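Die Glocke von Hornomport

Als Fenna Willems im Dezember nach Hornomport zurückkam, war das Erste, was sie hörte, die Glocke, und das Zweite, dass die Glocke falsch ging. Sie schlug elf, obwohl es nach allem, was der Himmel über dem Hafen hergab, kaum später als neun sein konnte, und auf dem Kai drehte sich deswegen kein Mensch um. Man hatte sich daran gewöhnt, so wie man sich hier an den Wind gewöhnt und an den Geruch der Räucherei, der einem noch im Zug nach Hause aus dem Schal steigt.

Ihr Onkel Dirk Dewulf wartete unter dem Vordach der Plastgate, wo früher die Fähren abgelegt hatten und wo jetzt nur noch ein Fahrplan hing, den die Sonne so gründlich gebleicht hatte, dass man sich die Abfahrten nach Belieben aussuchen durfte. Er trug die gute Jacke. Das rührte sie mehr, als sie erwartet hatte, und sie hielt ihn ein wenig länger fest, als es in der Familie üblich war.

»Du bist dünn geworden«, sagte er.

»Du sagst das jedes Mal.«

»Jedes Mal stimmt es ja auch.«

Sie gingen den langen Weg, an den Netzschuppen vorbei und dann die Treppe hinauf, deren Stufen der Onkel früher als Kind alle beim Namen gekannt haben wollte. Oben stand der Turm. Über der Tür war die Jahreszahl 1576 eingemeißelt, die Sechs schon halb vom Moos gefressen, und Fenna legte im Vorbeigehen die Hand darauf, wie sie es mit sieben getan hatte und mit zwölf und an dem Morgen, an dem sie fortgezogen war, mit 18, einem Koffer und einer sehr hohen Meinung von sich selbst.

Um die Glocke ging es dann auch beim Abendessen. Arnout Declercq, der das Uhrwerk vierzig Jahre lang aufgezogen hatte, war im Herbst gestorben, und seither stieg Thijs Groen hinauf, der Bäcker, ein gutwilliger Mensch mit einem schlechten Knie. Er zog auf, wenn das Knie es erlaubte. An anderen Tagen zog er nicht auf, und so war die Zeit in Hornomport allmählich eine Sache des Gelenks geworden.

»Arnout hat dir etwas hinterlassen«, sagte der Onkel, als die Suppe gegessen war – es war Muschelsuppe mit zu viel Pfeffer, und sie hatte zwei Teller davon genommen. Er holte einen Umschlag von der Anrichte, auf dem in steilen, altmodischen Buchstaben ihr Name stand. Darin lag der Schlüssel zur Turmtür, schwer wie ein Stein, und ein Zettel: Dienstags und freitags, nicht zu fest. Die Tauben nicht füttern. Du hast als Kind immer richtig gezählt.

Fenna las es dreimal. Sie war für eine Woche gekommen, die Rückfahrkarte steckte im Mantel, und in der Stadt hatte sie eine Wohnung mit einem Balkon, auf dem man zwar nicht sitzen, aber doch immerhin stehen konnte. Trotzdem nahm sie die Taschenlampe vom Haken und ging noch einmal hinaus. 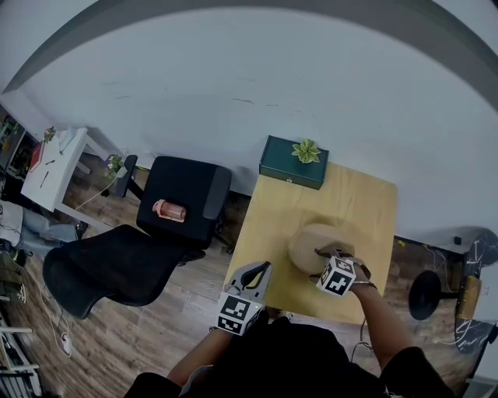 Warum hatte Arnout ausgerechnet ihr den Schlüssel vermacht?

Weil sie als Kind so oft neben ihm auf der obersten Stufe gesessen und die Schläge mitgezählt hatte, laut und mit einem Ernst, den er bei keinem Erwachsenen je wiedergefunden hatte.

Im Turm roch es nach Öl und kaltem Stein. Die Kurbel saß noch immer links, der Griff blank gerieben von Arnouts Hand, und als Fenna sie drehte, gab erst einmal gar nichts nach und dann alles auf einmal, mit einem Ruck, der ihr bis in die Schulter fuhr. Nicht zu fest, dachte sie, und drehte langsamer. Über ihr begann es zu ticken, zögernd, wie jemand, der nach langer Krankheit wieder zu sprechen anfängt.

Sie stellte die Zeiger nach ihrer Armbanduhr und setzte sich auf die Stufe. Unten im Dorf ging bei Thijs Groen noch Licht an, vermutlich für den Teig. Dann schlug es zehn, und sie zählte mit.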